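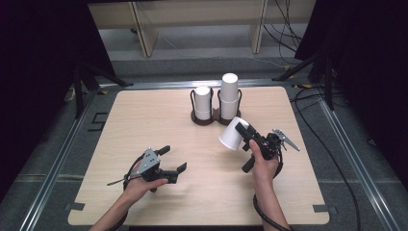 My sister-in-law Chiharu Hosoda has opinions about paper cups, and I found out all of them on Saturday.

We were setting up the coffee table for the Halby street sale, just me and her and a tabletop the color of weak tea. I'd brought a sleeve of plain white cups. She'd brought the cup holder, the brown one with two wire rings that used to live at the Flornari Bakery before it closed. I thought you just dropped the cups in and went home.

"Not like that," she said. "They go in mouth up."

"They are mouth up."

"They're mouth sideways, Carol."

Okay, so one of them was leaning a little. I fixed it. She moved the holder an inch toward the back, then looked at it, then moved it back to where I'd had it in the first place (I said nothing, and I'd like some credit for that).

The thing is, she worked the counter at Flornari for 28 years. She could hand you a cup, take your money and ask about your mother's hip all at once. When they sold off the fixtures she went down there with a twenty in her coat and came home with the cup holder and a tray nobody else wanted. Bevan Cartwright got the big espresso machine and he's never even plugged it in! It's in his garage under a sheet. She brings this up at Thanksgiving.

So I let her boss me around. I wiped the table twice. I stacked the cups, unstacked them, and put the first one in the ring on the left, because that's where the first one goes, apparently. She filled the second ring herself and stood there with her hand on the rim.

"Mr. Galler always took the right one," she said. "Every morning. He'd reach across people for it."

I remembered Mr. Galler. Huge coat, smelled like oranges.

"Is he coming today?" I said, and then I remembered the other thing about Mr. Galler, which was the funeral, and I wanted to crawl under the table.

But Chiharu just laughed — a real one, with the snort in it. "If he does, we're charging him double."

Then she picked up the right-hand cup, filled it, and set it back in its ring. We opened at nine. I sold 42 coffees out of the left side, and every time somebody reached for the other one she handed them a fresh cup from the stack.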